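Open day at the Jitaru flower school

I'd been meaning to get to one of the Jitaru open days for ages, and on Saturday, April 3, 2021 I finally did. It's a 17 minute walk from the Kelten bus stop, uphill (wear proper shoes!), and you pay $5 at the door, which gets you coffee and a paper map I lost right away.

I started with Aurelia Bucur's talk on arranging for small tables. She wants everything low, so people can see each other over dinner, and she got pretty fierce about it.

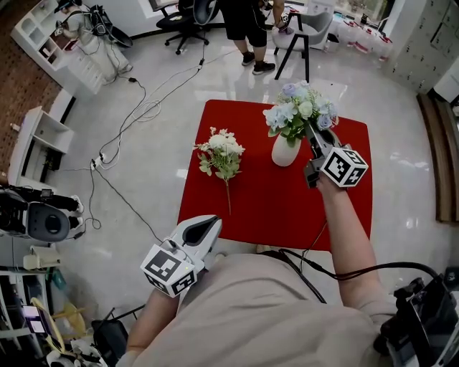
Her other rule was to cut your stems shorter than feels right, then cut them again. I've been doing the opposite for years, so that explains my kitchen windowsill.

Lunch was soup and a very good cheese roll. I sat with Oriana Bustos, who had come for the class on drying hydrangeas and talked me into it too - no regrets.

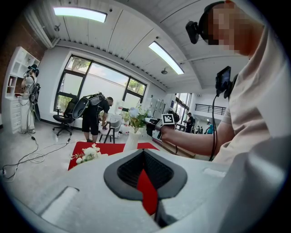 The afternoon was all about color, and Yi-an Kong ran it at top speed. She had us pick one strong shade and keep the rest quiet. I kept thinking of a beige T-shirt I'd seen earlier, and how well plain beige would sit behind peach roses. I wrote down "beige!!" and underlined it.

We finished with artificial stems, which I'd always been snobby about.

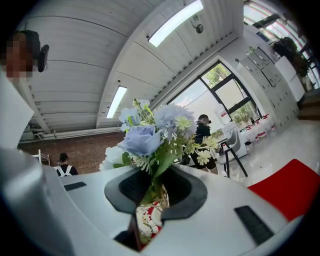
Artificial flowers in pale blue, white and light green.

The next open day is in September and I've already put my name down for the wreath class.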